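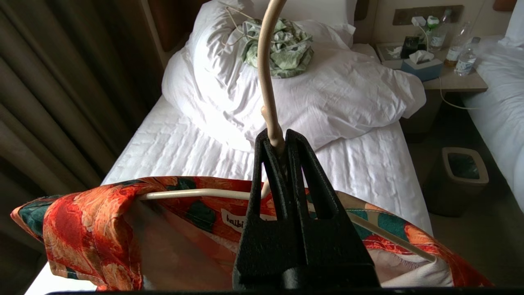 Wrist view, fingers closed on the neck of the hanger hook, shirt over the bed.

Gripper reports "object lost" while a hanger is still held by its hook

Posted in Grasping and Manipulation by Wititz Lab Software Group, May 2020

Our group maintains a garment-handling stack built on the Raltora motion planner, with the Hiren perception module running on the wrist camera. We are seeking advice on a grasp-state error that arises when the payload is a shirt on a hanger.

The grasp itself is reliable. The fingers close on the neck of the hook and the arm lifts. During the transfer motion, however, the grasp monitor changes from HELD to LOST, and the planner discards the attached object. In the logged runs the hanger remained between the fingers throughout. The monitor combines two signals: finger opening, compared against a minimum width, and a mask overlap score from Hiren, which must stay above a threshold for 3 consecutive updates.

We suspect the mask. Shirts with a large printed pattern tend to be divided into several segments, and the pale hook is difficult to separate from white bedding. Lowering the overlap threshold removed the false alarms but also concealed genuine drops. We would be grateful for guidance on whether the monitor should be retuned or replaced. Retraining the segmentation model is not possible before July.

Tsuji Integration Desk
Accepted by the original poster

We recommend that the two signals be separated before any threshold is changed. A hanger neck is a thin object, and the default minimum width in many configurations was chosen for boxes and bottles. Please record the finger opening with the gripper fully closed on nothing, then again with the hook in place. If the difference is small, the width test is working close to its noise level, and the mask is being asked to decide every case.

For the visual signal, we would not track the garment at all. Fabric swings, folds and changes outline during transfer, and an overlap score will penalize all of these. Define a small region fixed in the gripper frame, covering the fingertips and the first part of the hook, and compare it with a reference taken immediately after closing. The hook should move very little relative to the fingers – if it does move, that is the event you wish to detect.

The planner should also hold the attached object for a short grace period before discarding it. We use 700 ms. During that period the arm slows down and the monitor is read again. Discarding on the first LOST message leaves the planner with no collision shape for a shirt that is still hanging below the wrist.

Halvery Robotics Help Account

Increase the consecutive updates from 3 to a larger value. This resolved a similar fault on our equipment.

Wititz Lab Software Group

Thank you for both responses. The measurement was informative: the two finger readings overlapped, so the width test was contributing nothing with this hanger. We have moved to the fingertip region and the grace period. Over nearly 3000 replayed updates the false LOST state appeared 2 times, both during a fast wrist rotation. A larger update count was also tried, but it delayed the response to true drops and has been reverted.

The collision shape is still a fixed box and remains too wide for the sleeves. A separate post will be opened on that subject.

This site uses cookies to remember your sign-in and display settings. Accept | Manage preferences

Contact the moderators | Community guidelines | © 2020 | Back to top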